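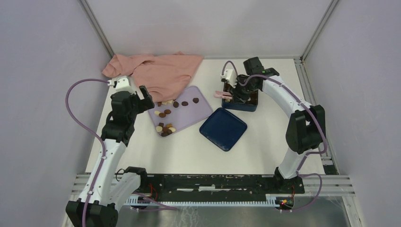
Who owns the overlap?

Good practice for two-arm benches is still mostly unwritten. One working group has started writing it down.

A bench with one robot arm has a simple rule set. The arm has a reach, the reach is fenced, and anything inside it is the arm's business. Put a second arm on the same tabletop and most of that rule set stops being useful. Both arms can reach the middle, and both may need to be there within the same cycle.

The Rurnham bench code is a voluntary document now in its second edition. It covers small twin-arm cells used for handling light goods: confectionery, cosmetics, sample packs, cut fabric. It runs to 38 clauses and sits underneath the general machinery safety standards, which deal with guarding, stopping and risk assessment and don't say much about where to put a tray.

The code begins with territory. Each cell must have a written map dividing the table into a left zone, a right zone and a shared zone. One arm at a time may hold the shared zone, and the hold must be released before the other arm's path is planned through it. At Oltus, a contract packer that adopted the first edition, the original practice was to let the controller sort out conflicts as they arose. The logged result over one month was 1249 protective stops. None involved damage. Nearly all came from one arm waiting above a tray while the other tried to pass behind it.

Cable and hose routing takes up more of the code than most readers expect. Flexible tubing has to follow the link it serves, with enough slack for full wrist rotation and not so much that a loop can sag over the work. The second edition sets a clearance of 200 millimetres between any free loop and the opposite arm's planned path. Fixed clips are to be inspected at the start of each shift. Tubing colour should differ from the colour of the goods and containers, so that vision software doesn't confuse the two. The Tarodness test lab argued for a single mandated colour and lost.

Soft goods get their own section. A cloth has no fixed outline, and a controller that stores its position as a box will be wrong as soon as it is moved. The code requires that any cloth on the table be treated as covering whatever lies under its edge, and that counts of small items be marked provisional until the cloth is clear of the tray. Grippers working beside fabric must close at reduced speed. A pinched fold can drag a tray sideways, and the other arm will then be working to an old position.

For sorted pieces such as chocolates, the code asks for separate source and destination trays that differ in brightness as well as hue. Dark pieces on a dark tray are permitted only where detection has been validated on that pairing. Divided boxes are to be loaded from above, with the gripper entering vertically wherever the divider height allows it. Food contact is outside the code's scope and remains under the applicable food rules.

The weakest part is recovery. After a stop, the code says the cell shall be returned to "a known state", and leaves the definition to the user. Tovar, which builds bench frames and enclosures, has published its own procedure: retract both arms, re-image the table, confirm tray positions, then restart the arms 2 seconds apart. It is sensible and may be adopted as an annex. It also assumes that neither gripper is holding anything, and that case needs a clause of its own.

Comments on the third edition close in September. The draft adds requirements for lighting and shadow at the front of the table, and moves the clip inspection from each shift to each programme change.

READER COMMENTS (4)

benchfitter
Moving the clip check to programme change is a step backward. We run one programme for weeks.

R. in packaging
Does the shared zone rule apply to height? Our arms cross at different levels all day without trouble.

lowvoltage
Second edition treats it as a full column, table to ceiling of the cell. The draft lets you split it if you can show the forearm clears as well as the gripper.

mill_end
We went to pale trays for dark product years ago. Detection improved, then the cream pieces became the problem. You need both kinds of tray.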